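Brornham's schedule is out, and the coach isn't buying the optimism

The league released its fall schedule on Thursday morning, and by lunchtime the club's own website had called Brornham's eight home games "a gift." Tainá Caldeira, in her second season as head coach, had read that before I got to her office.

"A gift from who?" she said. "We open against Ratier. They beat us twice last year and they kept their whole defense."

I asked whether the late bye week helped. She shrugged. The team gets it after eight straight games, and she would have taken it in the middle. "People see a bye near the playoffs and get excited. You have to be near the playoffs first."

The club says it has sold 700 new season tickets. Caldeira was polite about that. She was less polite about the preview shows, one of which has Brornham winning the division by three games.

"They did the same thing last April, before we had a quarterback," she said. "I'd like to know what they watched."

My own doubts are about the offensive line, which gave up far too many hits and has been patched with players from the practice squad. Caldeira didn't argue. Her line coach, Ilham Ait Brahim, joined us halfway through and did, a little.

"They're better than they were," Ait Brahim said. "Better enough? Ask me after Fawzy. That front four will tell us."

The Fawzy game is also the longest trip of the year, 193 miles each way by bus, on a short week. The club's release doesn't mention it.

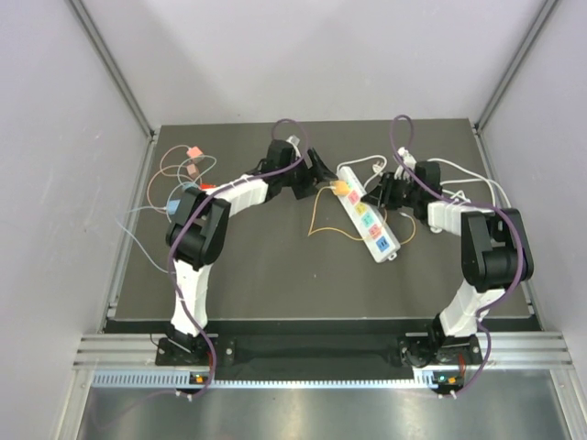

What about Zuswood?

The rivalry game closes the season again, and the club is already selling it as a decider. Caldeira thinks that's marketing.

"It's a decider if both teams are still alive. Last year neither one was."

I pressed her for a record. She wouldn't give one, and Ait Brahim laughed when I turned to him. I have them at .500, and I had to be generous with two of the road games to get there.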